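4.2 The surface, the grid and the matter of the spoon

The previous section treated the laid tray as if it had landed in the world already laid. We now turn to what it was laid on, a subject the literature on domestic arrangement tends to dispatch in a single clause ("on a table") before hurrying off to the cutlery. We hurried too, in the pilot. The result was a set of notes in which the bowl was recorded as being "near the middle" by one coder and "toward the window" by the other, and in which the window had a blind that was sometimes down.

The remedy was tape. Blue tape was put down on a brown surface in lines meant to give square cells of 300 mm, and every position was from then on given by cell. We say "meant to" with some feeling. Tape laid by hand over a wide surface goes where the shoulder goes, and by the far end of a line the shoulder has usually had enough. Some lines lean, and one leans a good deal. We considered pulling it all up and starting again with a straightedge, and Vittoria Villa, who had laid it, considered leaving the project. The grid stayed. Each cell was then measured on its own four sides, and the measured sizes, not the intended ones, are used in all the tables that follow.

A grid has a second effect that we did not plan for. People respect it. Asked to put a tray down "wherever it seems right," participants in the untaped pilot set it down at all angles, with one corner over the table edge in a few cases we prefer to forget. On the taped surface the same request produced trays parked squarely inside a cell, like cars. Only a minority crossed a line, and several of those apologized. Readers who want to know how trays are put down in kitchens, where floors and tables are not ruled in blue, should take our angles with caution. The positions of things on the tray are, we think, less affected, as the tray hides the tape beneath it.

The tray set is the Gretport children's set in its plainest form: tray, bowl, and spoons in more than one color. We chose it over the Clastilix set used by Santoso in his earlier work on breakfast because the Clastilix bowl has a molded foot that fits a recess in its tray, which settles the question of where the bowl goes before anyone can ask it. The Gretport tray has no opinion. A bowl may go in the center, or to one side to leave space for something that never arrives, and the side chosen is one of the few things in this study on which people turned out to hold firm views.

In total we coded 1,628 placements. For the bowl, coding was dull and agreement was high. For the spoon it was neither. The scheme began with two values, "in bowl" and "beside bowl," and lasted one morning. A spoon can lie in the bowl with its handle over the rim. It can lie along an edge of the tray, parallel to it, in a way that looks deliberate, or at a slant, in a way that looks like giving up. It can be above the bowl, the position etiquette books reserve for dessert, although no participant mentioned dessert. Where two spoons were given, a further question arose: which of them is the spoon? Arif Santoso held that the one in the bowl is in use and the other is in waiting. Villa held that the one in the bowl has merely been put somewhere. Both readings were kept, as separate columns, and we invite the reader to compare them in Section 5 and choose a side.

The state of the surface was recorded along with the things on it. Scuffs, creases and small marks were left alone unless they ran under a tape edge and lifted it. Tape ends were pressed down again when they curled and were never replaced during a series, so that a wrinkle present at the start is present at the finish and can be used, with patience, to put stray pictures back in order. Figure 3 shows the tray in one of the back cells and the surface by itself at closer range.
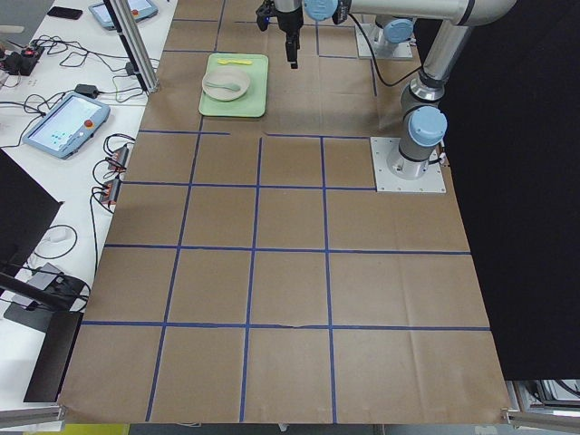
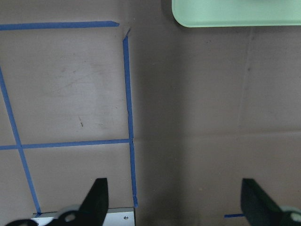
Last modified: September, 4:40 p.m.

Figure 3. Tray and taped surface. First picture: the green tray in a back cell, with the beige bowl toward its left half, a light green spoon in the bowl with the handle to the right, and a small yellow utensil along the upper edge. Coded "in bowl" and "along edge." Second picture: tape lines from above, including a T-junction and the line that leans; part of the green tray is at top right.

The arrangement in the first picture is the one over which the two coders' columns part company most often. Under the Santoso reading it is a tray ready for someone. Under the Villa reading it is a tray on which two things have been put down, one of them in a bowl. We return to it in Section 5.1.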